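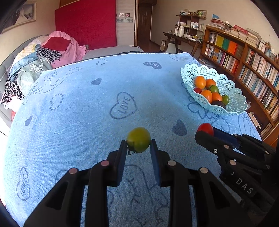 4.2 What people mean when they say "entitled"

We went into the interviews expecting that the word "right" would do most of the work in how people talked about medical care, and we were a little surprised (pleasantly so!) to find how seldom it came up on its own. Of the 223 residents of Sondau who returned our survey, 30 agreed to sit down with us for a longer talk, and those talks wandered in ways we came to be very fond of. Many people began with a bill, or a parent's illness, and only later got around to anything like a principle -- and when they did, the word they reached for was usually "entitled."

Van Hecke and Tannous have argued that entitlement talk grows out of having paid in, through taxes or premiums, and we found a good deal to support them. Figure 3 sorts the answers by insurance status, and the insured group leans strongly that way. Still, five of the people we spoke with had never held a policy of any kind, and they used the word just as freely, mostly when speaking of children and emergency care. Dimitriou's account, which ties the claim to need, fits these five much better.

We would gently suggest that both accounts can live side by side in the same person, sometimes in the same sentence. We return to this in Section 5, where we take up the question of who owes the care.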